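Storing Packet Ramen: What I'd Bother With and What I Wouldn't
Pantry tips from Hollis Oyelaran

I have my doubts about most pantry advice, and ramen gets more of it than it deserves.

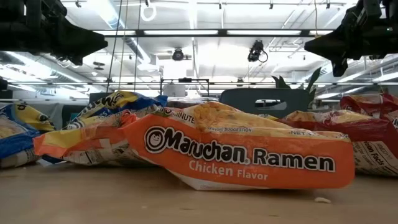 Decanting the bricks into a glass jar looks nice on a shelf. Then you're holding a loose seasoning sachet with no idea which noodles it belongs to. Leave them wrapped.

Sorting by flavor is worth doing if you keep more than 2 kinds. Chicken in one row, everything else behind it. Sorting by color is for people taking pictures of their pantry.

Stand the packets on edge in a shoebox. A crumpled wrapper doesn't bother me, but a split seam does, so run a thumb along the ends before you put one away.

Sosina Araya swears by bay leaves against pantry moths. I tried 4 in the box and can't say they did a thing. A lid that shuts is cheaper.

Oldest packets go in front.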